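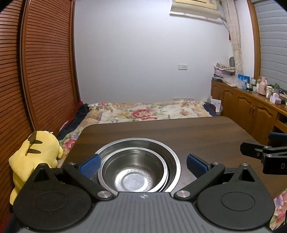

Lunch at Manninen before it moves

Manninen is leaving its corner in June. The new place is 22 blocks north, next to the old Brinormont hotel, and Joni Hakala told me it will seat twice as many people. I went in for lunch while the old room was still open.

I had the salmon soup and rye bread, same as always. The soup was good. The bread was a little dry, but I got there close to two and they had been busy. My sister had the meatballs and gave me one - more allspice than I remember, and I liked it.

Joni runs the front now. His father Tapio still comes in at five in the morning to start the stock. They have served some 200 lunches a day this spring, mostly to people from the offices across the street, and Joni is worried those people won't make the trip. I think a lot of them will. There's a bus.

The menu stays the same except for the pancakes, which will be served all day. Prices go up a little. The lunch counter is not moving with them, and I'll miss it. I always sat at the end by the coffee.

They close at three until the move.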